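Last updated April 2021

# Renting a Table at the Mandusthorpe Indoor Market

Most of these come from real emails. A few come from the same real email.

**How much is a table?**

A standard table is $6 for the morning. It has been $6 for a long time, and every year somebody writes to say it should be $2. Thank you for your letter.

**How do I book?**

Call or write to Aroha Lockyer at the market office. Leave your name, what you sell, and a phone number you answer. Please don't book by telling Béla Sárközi in the parking lot. He will nod, and that is the end of the process.

**Can I pick my spot?**

You can ask. Regular sellers keep their places as long as they show up, and some of them have been showing up since before the roof was fixed. New sellers go where there's a gap, usually along the back wall near the radiator. In June this is less of a treat.

**What comes with the table?**

The table. Also one folding chair, if you get there before the honey people. Bring your own cloth, change, bags and extension cord. Cloths should hang over the front so your boxes don't show, but they shouldn't reach the floor in the aisle.

**What can I sell?**

Toys, books, crafts, baked goods, plants, records, tools, and anything your family has asked you to get out of the garage. No live animals, no fireworks, no mattresses. We have had to turn away all three, once from the same van.

**Does my table have to be full?**

No. People who sell a few good things often do better than people who pile up everything they own. Leave enough room between items for a hand to reach in without knocking over a teapot.
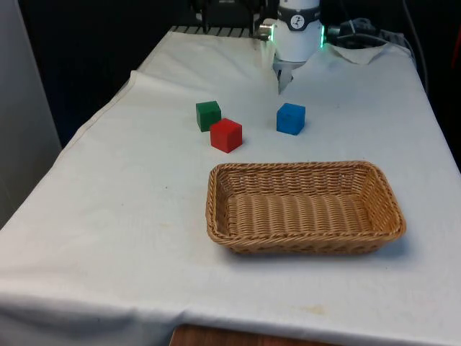 *Three small cubes and a wicker basket on a white cloth.*

**Do I need to put prices on everything?**

We'd like you to. "Make me an offer" sounds friendly, but most shoppers hear it as homework and move along.

**Can I leave early if it's slow?**

Please stay until closing. Packing up early tells the whole row that it's over, and then it is. If you have a real emergency, find Szabolcs Takács at the front desk and he'll help you out through the side door.

**Is there parking?**

Unload at the side entrance, then move your car to the Quintero lot across the street. The side entrance is a fire lane – the sign is large, red and apparently invisible.

**What if I cancel?**

Tell us the day before and we'll move your fee to another date. If you just don't turn up, we keep the $6 and spend it on coffee.

**Is the coffee any good?**

No. Bring a thermos.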